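Home Projects Reports People Search this site Go

Progress report, wrist camera and gripper comparison (sim)
To: Caoimhe Mac Carthaigh, Renura
From: Senan Coughlan, Grerkholm
2025-07-26

Short one, sorry, Cathal needs the machine back.

Where we are. Both finger sets are in the simulator. 534 episodes logged on the kitchen tasks, flat-blade fingers only so far. Curved set starts next week. Same arm settings for both, same controller (Quinlan build from June, no patches).

Wrist view. Main question from your last letter. Moved the virtual camera back 8 mm so both fingertips stay in view with the jaws fully open. Palm now takes up a lot of the bottom of the picture. Gearóid thinks too much. I can live with it, he can't, we will run both mounts and let the numbers decide.

Problems:
- Controller lag on close commands, 150 ms worst case. Finbarr is on it.
- Dark surfaces. Depth estimate gets jumpy over the navy one, fine over tile and brick. Not yet sure if its the lighting or the texture.
- 2 crashes on long runs, both memory. Fixed.

Money. On budget. The Celtlow license renewal moved to next quarter, so that line looks low for now.

Next: curved fingers, second camera mount, then the side by side table you asked for. Would like a call before we freeze the object list, carrots are in, softer items still open. 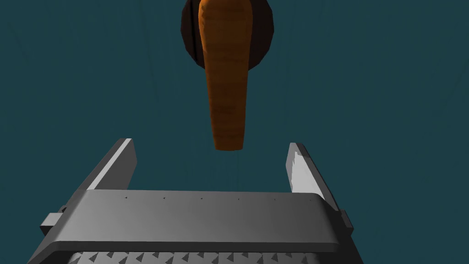
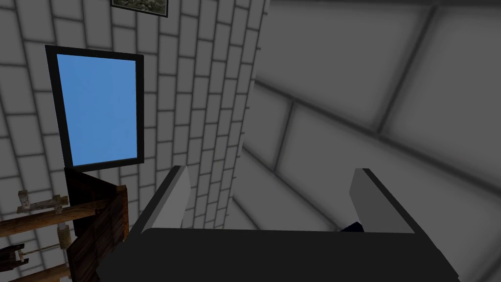
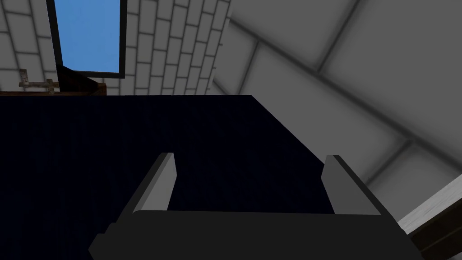

Simulated wrist views, jaws open in all three. Carrot in the first only.

Contact | © Grerkholm 2025 | Back to top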